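Shared Laboratory Services Newsletter, May
Item 4: Plate edge effects and the new incubation rules

Users of the assay service at Brenbridge will have noticed that results from the outer wells of 96-well plates have been flagged in reports since March. The flag does not mean that a result is wrong. It means that the well sits in row A, row H, column 1 or column 12, and that the plate was incubated for longer than three hours. This item explains why the flag was introduced, what the repeat measurements showed, and what changes for submitted plates from the start of next month.

An outer well loses more liquid than an inner one. It has fewer neighbours, the air above it is drier, and it warms faster when the plate is moved from the bench to a heated shelf. Both effects push the reading in the same direction in most of our colour assays. Loss of volume concentrates the dye, and early warming gives the enzyme a head start. In a short assay the two together are smaller than ordinary pipetting error. In a long one they are not.

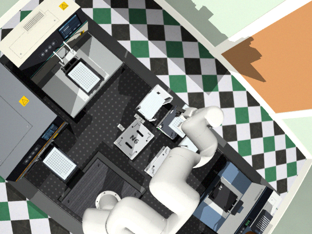

The repeat measurements used a single batch of buffer and dye, dispensed at 200 microlitres per well. No sample was added, so every well should have given the same reading. Plates were incubated at 37 degrees for one, three, six and 18 hours, with and without an adhesive seal. Half were placed directly on the shelf and half on a metal carrier that had been left in the incubator overnight. Arben Vidmar planned the layout and prepared the dye. A small number of wells were excluded for visible bubbles, which left 1,264 readings for analysis.

At one hour there was no measurable difference between outer and inner wells under any condition. At three hours the unsealed plates had begun to separate, with the four corner wells reading highest. At six hours the pattern was clear in all unsealed plates and faint in the sealed ones. At 18 hours the unsealed plates could not be used for quantitative work. Sealed plates on the warmed carrier stayed within our acceptance limit throughout, corners included. Sealed plates placed directly on the shelf passed at six hours and failed at 18, with most of the failures in row H.

The failure in row H was traced to shelf position. The Zevby incubator draws air from the rear, and row H faced the fan in every run of that set. Turning the plate through 180 degrees moved the failures to row A.

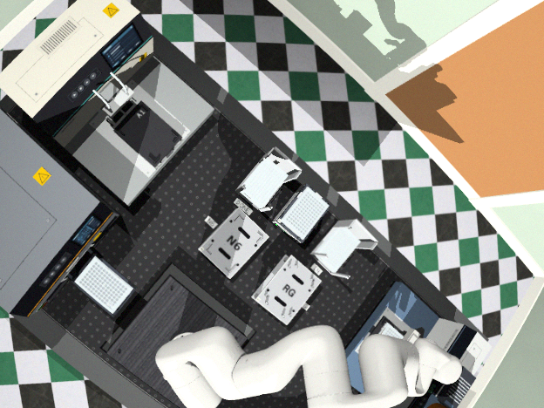

Evaporation during reading is a separate matter and is often confused with the above. A plate that is read once is exposed for a few minutes and loses a negligible volume. A plate under kinetic reading may be uncovered for an hour or more. On a benchtop instrument with a slotted ventilation grille in the top housing and an open chamber below the front fascia, nothing should be stood over the slots and the chamber should not be left open between reads. The same applies to readers with a closing drawer. If the method needs more than 30 minutes of repeated reading, use a clear seal and take the blank through the same seal.

Filling the outer wells with water and using only the inner 60 is still accepted. It works, but it gives up over a third of the plate, and for long screening lists the cost is considerable. The Calteva group submitted 127 plates last quarter under this layout. With sealing and a warmed carrier, the same list would have fitted on fewer than 80.

The following rules apply from next month.

Incubations of up to one hour: no seal required, any layout.
Incubations of one to six hours: adhesive seal required, any layout.
Incubations over six hours: adhesive seal and warmed carrier required. State the plate orientation on the submission form.
Kinetic reads over 30 minutes: clear seal required, with a sealed blank.

Carriers are kept on the lower shelf of the incubator and must be returned there directly after use. A carrier left on the bench needs around two hours to come back to temperature.
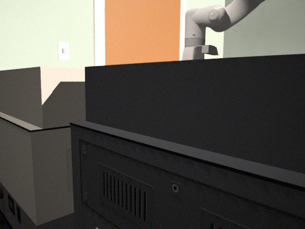 Henryk Makowska objected to the one-hour limit when the draft rules were circulated, on the grounds that his own unsealed plates show no drift at two hours and that peeling a seal disturbs shallow wells. The point about peeling is fair. Seals should be removed slowly from one short side, with the plate held flat, and plates filled above 250 microlitres should be spun briefly first. The limit stays at one hour for now, as no measurements were made between one and three. A two-hour set is planned, and the rule will be revised if the data allow it.

Seals from Petek are in the consumables cupboard and are charged per sheet. Submission forms with the new orientation field replace the old version on Wednesday.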